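Odis Hand-Held Gripper Kit – Acceptance and Safety Checklist

Supplier: Larimico
Site: Kirkegaard, demonstration bay
Inspector: Dagný Vestergaard
Date: May 30, 2024
Kit on trial: one pair of grippers with marker plates, cables, software license
Result: pass with 2 open items

Section A. Before power-on

A1. Housing free of cracks and sharp edges – OK
A2. Jaws open and close fully by hand – OK
Comment: The left trigger is stiffer than the right. Within the supplier's tolerance, but operators noticed it after a long session.
A3. Marker plates tight, no play – OK
Comment: One screw on the right plate took a quarter turn. Check again after the first week.
A4. Cable jackets undamaged, strain relief seated – OK
A5. Serial number matches the packing list – OK (3,051)

Section B. Work area

B1. Table stable, does not rock when leaned on – OK
B2. Table position marked so it can be reset – OK
B3. Cables clear of the operator's feet – OPEN
Comment: Cable runs on the carpet need covers or a different route. The manual shows them going overhead, but no hooks come with the kit. Larimico has been asked for a price.
B4. Chairs and spare stands outside the operator's reach – OK
B5. Lighting enough for tracking – OK
Comment: Tracking held with the room lights down. We did not test in direct sun.

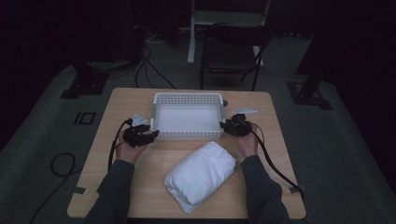 Section C. In use

C1. Operator can let go of both grippers at once without catching a finger – OK
C2. Cables do not pull on the wrist at full reach – OK
Comment: Fine for table work. A tall operator reaching to the far edge will feel the right cable first.
C3. Soft items held without snagging – OK
Comment: Towels were fine. Thin knitwear caught in the jaw hinge during the February trial, and the new hinge cover has not been tried on it yet.
C4. Rigid items held from both ends without slipping – OK
C5. Break taken after 60 minutes – OK
C6. Stop command ends recording on both sides – OPEN
Comment: The right side kept recording after the stop on one run. Firmware 28 is supposed to fix this. Repeat the test once it is installed.

Section D. Paperwork

D1. Manual in English at the station – OK
D2. Cleaning instructions – OK
Comment: Dry cloth only on the marker plates. The Gistska wipes we stock leave a film.
D3. Spare jaw pads on site – OK, one set

The kit may stay in use for trained operators while B3 and C6 are open. No visitors at the table until the cable covers are down. Purchase decision to follow the repeat test.

Signed: D. Vestergaard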